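Trostden Table Mats: Frequently Asked Questions

Last updated June 4, 2025

We collect on this page the questions which customers write to us most often about our large printed table mats. If your question is not answered, please use the contact form and we will reply within two working days.

Which designs can I order?

At the moment there are three. Satura is the color-block design with black lines and rectangles in red, blue, yellow and white. Dijkstra is a map of small streets and crossings. Grarnell is plain gray with a thin border, for people who want only a calm surface.

Is the Satura mat the same on both sides?

No. The print is on the upper side only. The lower side is plain and has a light grip, so that the mat stays in its place when somebody leans on it.

Are all the rectangles of one size?

They are not, and this is on purpose. Some are long and narrow, some are wide, and the colors are not spread evenly. If you make a sorting game with "one toy for each color", please look first at which fields you want to use. The white fields are the most numerous, and many families leave them as free space.

What can we play on it?

Most customers begin with small things they have at home already. One child names a color and the other puts a toy on it. Older children can give directions: "Put the ball on the red one, then the cube on the line between yellow and blue." The black lines are useful for this, as a toy can also lie on a line and then the children must decide to which color it belongs. We recommend to agree on the rule before the game starts.

A soccer ball on the red field, a yellow magnifying glass on the white and a wooden cube over the line between yellow and blue make a good first round for three toys. 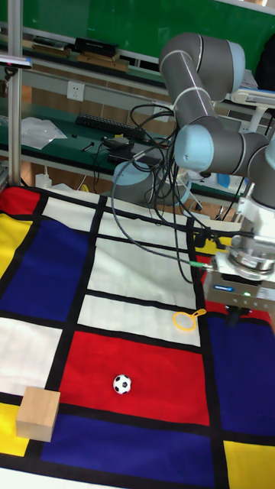
Do you sell the toys together with the mat?

No, the mat comes alone. Any small toys will do, but choose some which have different shapes. A round ball can roll away if the table is not level, so you may prefer to start with cubes.

How do I make the mat flat after unpacking?

It is delivered in a roll. Put it on the table with the printed side down for one night, with a book on each corner. In February, when parcels arrive cold, please wait until the mat has the temperature of the room before you unroll it. Do not use an iron.

How do I clean it?

Wipe it with a damp cloth and a little dish soap, then dry it with a towel. Pencil goes away easily. Permanent marker does not, and we are sorry to say that we have no remedy for it.

Can I fold it?

Please do not. A fold leaves a white line in the dark blue fields, and this line stays. Roll it with the print outside.

What does delivery cost?

Delivery is free for orders over 53 dollars. Schools which order more than 300 dollars in one year can ask us for payment by invoice.

Can I cut the mat to the size of my table?

Yes, with sharp scissors or a knife and a ruler. Cut along a black line if it is possible, the edge looks cleaner. A mat which was cut cannot be returned.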